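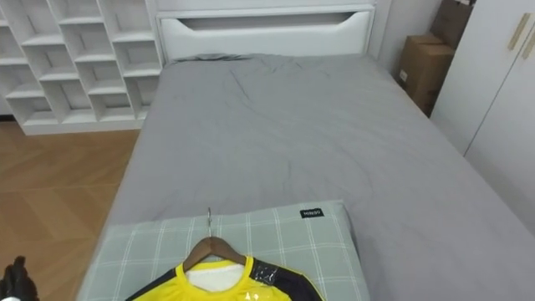

Section 3 covers dressing the bed and getting the first things into the wardrobe. The Namance assembly leaflet says a fitted sheet "falls into place." We have yet to meet one that does. Look at the gray sheet near the headboard, where it has bunched into a small fold: a fold like that will still be there in December unless you pull it out now. The faint creases across the middle are another matter, and you can spend a whole afternoon on them for very little return. Leave unopened cardboard boxes stacked against the wall until the bed is finished.

Holldale Room Guide > Bedroom > Section 3: Bed and Wardrobe
Print this page | E-mail this page

3.1 Fitting the sheet

1. Find the label on the sheet and check the size. Packaging gets swapped in shops more often than the shops admit.

2. Start at the headboard end. Hook both corners there before you touch the foot end.

3. Walk to the foot and pull the sheet toward you with both hands. Hook the last two corners.

4. Go back to the headboard and run your hand along the join. Pull out any fold toward the nearest side.

5. Let the sides hang over the white base if the sheet is deep enough to reach. Tucking them under is optional. The leaflet calls it "hotel style" — we call it more work on laundry day.

Note: The sheet is sold as wrinkle-free. Ours wasn't after 11 washes, and we don't expect yours to be.

3.2 Clearing the bed before hanging

1. Stack the pillows at the head end, near the side you'll be working from. One on top of the other is fine.

2. Hang long, narrow pieces first. A strip of fabric like the yellow one with black edging slides around on a wire hanger, so put its middle over the bar and hold the hanger high enough that the ends clear the pillows.

CAUTION: Wire hangers bend. The Juswood sheet claims any hanger will do for any garment. Don't put a winter coat on a wire one. 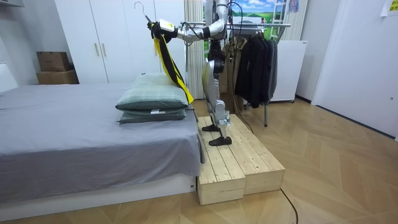 3.3 Pillows

1. Put each cover on with the closed end first, then shake the pillow down into it. Rolling the cover inside out and pulling it back over is supposed to be faster. Try it once and see whether you agree.

2. Push the corners out from the inside with your fingers. Skip the wooden spoon trick, which stretches the seams.

3. Stack or spread them as you like. Baptista recommends a stack of 4 for "proper support," and Baptista sells pillows. Two will do.

4. Turn the tags whichever way bothers you less. You may cut them off once you are sure you won't be returning anything.
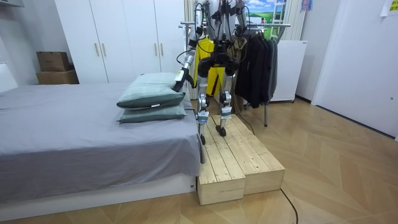
Fig. 3. Two sage-green pillows stacked at the head of the bed, with the upper one's white tag facing front.

Note: If a stack keeps sliding, put the flatter pillow underneath.

3.4 Hangers and the open shelves

1. Lay a wooden hanger flat on something soft while you dress it. A pillow at the near end of the bed works well, and you can see at a glance if the garment is crooked.

2. Keep the metal hook pointing away from you so it doesn't catch your sleeve.

3. Close the wardrobe doors before judging whether you need more storage.

4. Leave the white cubby shelves empty for the first week or so. Whatever goes in there early tends to stay, wanted or not.

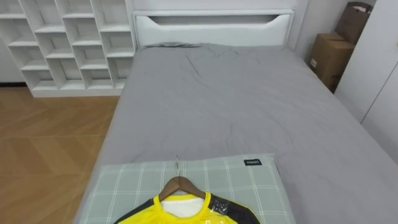

Fig. 4. Wooden hanger resting on the plaid pillow, hook toward the bed.

CAUTION: Do not pull a hanger out from under other items by its hook. It can snag the pillow cover.

Last checked June 2023. Wardrobe door adjustment is in Section 4.

Previous | Contents | Next | Back to top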